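Soup Stories, MacLeod Valley: spring progress report to the Jatlow Fund

For: Noémie Fehr
From: Keegan Thibodeau

Hi Noémie,

You told me on the phone to write this one like I talk, so I'm taking you at your word. The money table is going to you separately in the spreadsheet your office likes, and everything else is in here. I've tried to follow the headings from your form but I moved a couple around, because the recording work and the recipe testing got so tangled together this winter that I couldn't split them without saying everything twice.

Where the recordings are

We finished the first 20 interviews in April, and that's the number we promised for the halfway point, so I'm happy. Thirteen are in English, five are in French, and two go back and forth so fast that I gave up trying to label them. The shortest is eleven minutes (a retired lineman who knew one soup, told me how to make it, and was done) and the longest ran through an entire afternoon and into supper, which I was then made to eat.

The thing I got wrong in the application was the order of the questions. I had written this nice sheet that started with "Where did your family come from?" and worked its way slowly toward the kitchen. People froze up! They thought they were supposed to know dates and ship names. So after the fourth interview I flipped it, and now I open with "What did the kitchen smell like when you got home from school?" and the ships and the dates come out by themselves half an hour later, usually in the middle of something about turnips. I've gone back to three of those first four people and redone the opening with them. The fourth has moved in with her daughter downstate and we're going to try it over the phone.

Transcripts are slower than I'd hoped. Fourteen are typed and checked. The other six are typed but full of brackets where I couldn't make out a word, and those need somebody with a better ear for valley French than mine. I have a person in mind, she taught school in MacLeod for a long time and she's interested, but she wants to wait until her garden is in. I didn't push. If she turns us down I'll need to move a little money from travel to cover a paid transcriber, and I'll ask you before I do that.

What people are telling us

I went into this thinking it would be a project about recipes, and it's turning into a project about winter. Almost every soup story is a story about what was left in the cellar by March. There's a whole vocabulary for it. One family called it the thin month. Another had a soup that was just named Again, as in "we're having Again," and it was barley, onion and whatever bone had been through the pot already. I must have heard five different versions of Again by now under other names, and the people who grew up on it either make it every week or won't allow it in the house.

There's also a big disagreement about salt pork that I'm trying to stay out of.

The other thing that keeps coming up is the Vandier cannery. I knew it was important, of course, but I'd been thinking of it as the place where everybody worked, and I hadn't thought about what it did to the food. Dented cans came home. A worker could buy a flat of dents for next to nothing on payday, labels off, so you didn't know if you were opening peas or beets or wax beans until the opener was in. Several people told me about mystery soup, and one woman's mother had gotten so good at shaking a can next to her ear that the neighbors used to bring theirs over for her to sort. I would dearly love to find a photograph of the payday line. If anyone at Jatlow has family from the cannery side of the river, please pass my number along!

Recipes and testing

The count stands at 189 recipes collected. That's every card, notebook page, clipping and "oh, you just" that I've been able to get down on paper. Plenty of them are close cousins, and I haven't decided yet how to handle that in the book. My feeling right now is to print one full version of each soup and then put the family differences underneath in small type, with names. People care a lot about the names.

Testing has been the most fun and also where I've fallen behind. We cook on Sunday in the church hall kitchen, two soups at a time, and write down real amounts as we go. Turning "a lump of butter" into something a stranger can follow takes longer than you would think, and we've had to make some of them three times over. The yellow pea is settled. The fish chowder is settled, and I'd put it up against anybody's. The cabbage and apple one isn't there. The cook who gave it to me came in herself, tasted our second try, and said it was very nice and it wasn't her soup. We now believe the difference is that she was using a much sourer apple than you can buy in a store, so I'm waiting for fall on that.

We've tested 31 so far and the plan said 40 by now. I lost three weekends when the hall's boiler was out. I'd like to make those up over the summer by going to a double session once a month, but hot soup in July is a hard thing to sell, so I'll be feeding people afterward with bread and pie to keep them coming.

The sample booklet

This was the part I was most nervous about and it went well. We ran off 100 copies of a little stapled sampler, eight soups with a bit of interview next to each, and left them at the library, the feed store and the clinic waiting room. They were gone in nine days. The clinic called to ask for more, and I had to say there weren't any.

It did what we hoped, because people started writing in the corrections. I'd put a line on the back page asking readers to tell us what we had wrong, with my address, and I got a stack of mail (real mail, with stamps). Some of it is one line long. Some of it is four pages on both sides and includes drawings of how a dumpling should be pinched. Two of the letters are so good that I've asked the writers to sit down and be recorded, and they've both agreed.

A few things I learned for the full book: the type was too small, the staples rusted in at least one kitchen, and you can't print a soup on two sides of the same sheet because a cook's hands are wet and she isn't going to flip it. So every recipe in the book gets one opening, left page for the story and right page for the soup. That'll add pages and I've already asked the printer for a new price. I don't have it yet.

Scanning and storage

I had budgeted for the Plusten scanner and I'm glad you talked me out of the cheaper one. Old recipe cards are greasy and curled and some of them have been taped to the inside of a cupboard door for longer than I've been alive, and being able to lay them flat without feeding them through a roller has saved a few. Everything gets scanned front and back, even when the back is only a grocery list. The grocery lists are terrific, by the way. I'm starting to think there's a page in the book for those.

Originals go home with the family the same day whenever we can manage it. Copies are kept in two places, the county library and my own desk, and the library has said in writing that they'll hang on to them after the grant is over.

Problems, since your form asks

The boiler, which I mentioned. The French transcripts, which I mentioned. Mileage is higher than I planned on, because people who say "come by for an hour" live at the end of some very long roads. And I haven't reached enough of the newer families in the valley. Everybody I've recorded so far had grandparents here, and that leaves out a lot of the people who are cooking soup in MacLeod today. I've been going about it through the same church and the same feed store, so I keep meeting the same crowd. I've started hanging around the elementary school at pickup time with leftover samplers from my own shelf, and I've had some good talks, a lentil soup and one firm promise of an interview.

What's next

Between now and the fall report I want to get the second round of interviews going, clear the six messy transcripts, catch up on testing and send you a sample chapter. The chapter will be the thin month. It has the strongest voices in it and the soups are all tested but one.

There's also the supper. The hall is booked for the first weekend after school lets out, and everyone who has been recorded gets to come free with a guest. We'll serve three soups, the yellow pea, the chowder, and a third one to be argued over. I'm borrowing dishes from all over town for it, so if you come (and you should!) don't expect your plate to match your neighbor's.

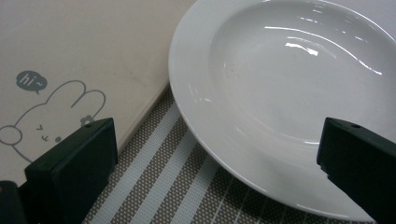

Each table will have a short recording playing on low, and I'm asking a few of the talkers to stand up and tell their story in person between courses. I've saved you and one guest seats by the kitchen door, where you get served first. Let me know if you can make the drive, and tell me if you'd like the transcripts on paper or by email. I can bring the paper ones to the supper.

Thanks for everything,
Keegan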